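How to Write a Short Film Synopsis for a Festival Submission

Most festivals ask for a synopsis on the entry form, and many print it in the catalog exactly as you sent it. The programmers may read it before they watch a minute of your film. Set aside an evening for it.

Check the limit first

Look at the form before you write anything. Some festivals count words and some count characters, and the online form will often chop off whatever runs over. The Mustport shorts program, where I read entries for two seasons, takes 500 characters including spaces. Write to the tightest limit on your list and expand from there for the others.

Start with the main character and the problem

Your first sentence should say who the film follows and what has gone wrong. Leave out the theme for now. Compare these two openings for the same film:

"Kunton is a haunting meditation on grief, memory and the places we leave."

"A ferry mechanic returns to the island of Kunton to sell her father's house and finds a stranger living in it."

The second one gives a programmer something to hold on to. Ayanda Shezi, who wrote it, went through 3 drafts before she dropped the word "haunting."

Use the present tense

Write "she finds," even if the film is set in 1950 or told in flashback. Stay in the third person. Name the main character only if the name helps. In a short synopsis, two names is plenty, and one is usually better.

Decide how much to give away

There are two versions of a synopsis and they do different jobs. The catalog version stops before the ending. The full version, which some festivals and most funds ask for, tells the whole story, twist included. If the form doesn't say which one it wants, look at last year's catalog and match it.

For a thriller, stop the catalog version right after the situation turns. In Dresley, a 36-minute film about a night porter, the synopsis ended when he hears the phone ring in a room that has been sealed. Everything after that was left for the audience.

Pick one concrete detail

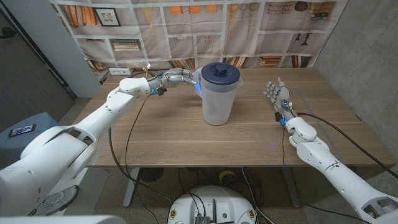
A synopsis stays in the reader's mind longer when it has one ordinary object in it. Go through your script and look for something a character handles more than once, or something that sits in view when the story changes. It can be very plain. A frosted plastic pitcher with a dark blue lid would do, if somebody in your film reaches for it at the right moment. Put the object in a single clause and move on. A second one makes the text read like a prop list.

Add the credits separately

Director, writer, cast, running time and country go in their own fields. Don't repeat them in the synopsis. The same goes for awards and for the camera you used.

Read it out loud

Give it to a person who hasn't seen the film and ask them to tell you the story back. Nermina Kneževič did this with Bednárik, her second short, and found that people thought the brother and the husband were the same man — she had called both of them "he." Fix those places first, then check the length again and paste the text in without formatting.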